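# About Lendora

Lendora hires out tables. We have looked for a grander way of putting it, and for one regrettable year our website said "surface solutions", but it is tables. You ring up, we bring one, you use it for as long as you like and then we come and get it.

We started in a tin shed behind the Clulitov Road servo, with 17 tables bought from a church hall that was going over to stackable plastic. The plan was to sell them. Two months later we had sold none and lent out most of them, usually to people who said they'd only need it for the weekend. At some point one of them offered us money, and a business model was born.

These days we work out of a proper warehouse in Leiva, which has a loading dock, a kettle and a roof that mostly does what it should. There are 617 tables on the books. The wedding crowd have their own hire firms, with linen and chair sashes and a person who says "tablescape". We wish them well. Our tables go to people who intend to put things on them and leave them there: home workshops, sewing rooms, school projects, tax returns, jigsaws of a size that ought to require a permit.

## What we believe about tables

A table should be flat, it should stay where you put it, and it should be big enough that your lunch has somewhere to go. We feel strongly about the lunch. Every customer tells us at booking that they will be keeping food well away from the work. We have collected a lot of tables over the years and have yet to bring one back without crumbs in the join.

We have made our peace with it. A working table fills up in a fairly fixed order. First comes the thing you hired it for. Then come the cables, which arrive singly and form a tangle overnight. After that it's something to eat, in a tub, at the corner nearest the door, followed by a paper bag that will outlast the project. By the second week the free space is the size of a saucer, and that's when people ring us about a second table. 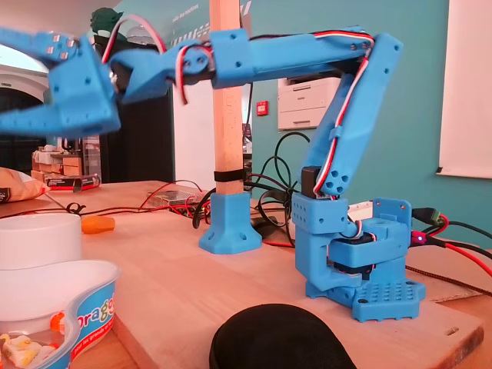 **Can I screw things into the table?**

Screws are fine in anything from our workshop range, as long as you take them out again before pick-up. We fill the holes, sand the top and send it out to the next person, who will put new holes in slightly different spots. The dining range is another matter, and we do charge for those.

## The range, such as it is

Our everyday table is a plain timber top on steel legs, and it suits nearly everyone. It fits through a standard door on its side. It also fits through a narrow door if two people are prepared to have an argument about it.

The heavy one is called the Zustero. It was meant to be called the Heavy One, but the brochure had already gone to the printer with the supplier's name on it. It weighs 40 kilos, it does not wobble, and if you hire it for an upstairs room we would like to know about the stairs in advance. "There are a couple of steps" is a phrase we have learned to follow up on.

We also stock a folding table. It is perfectly good. Please read the card about fingers.

## How hiring works

1. Tell us what you're doing and how much room you've got. Measure the room. Pacing it out in thongs doesn't count.
2. We deliver anywhere in Leiva and along the Clulitov Road as far as the weighbridge. Beyond that we'll quote.
3. Use the table. Coffee rings are included in the price.
4. Clear it before we come. We mean everything, including the jar of screws you think belongs to us.

Last year we made some 900 deliveries, and the most common reason for a failed pick-up was that the table still had everything on it. The customer would stand in the doorway looking at it, and so would our driver, and then the booking would be extended. We now offer a long-term rate, which is the same thing with less standing about.

## Things left behind

We keep a lost property shelf. It holds pencils, tape measures, half a chess set, a surprising quantity of decent scissors, and enough snack containers to open a second business. Scissors are kept until December and then join the workshop. Containers are washed. What was in the containers is not kept, and please don't ring to ask.

## Finding us

The warehouse is the green one, next to the other green one. Come round the side, as the front door has a table against it. Someone is usually in from eight, and the kettle is to your left.

Prices on this page were last checked 13 Jul 2018. There aren't any prices on this page, so that didn't take long. Ring for a quote.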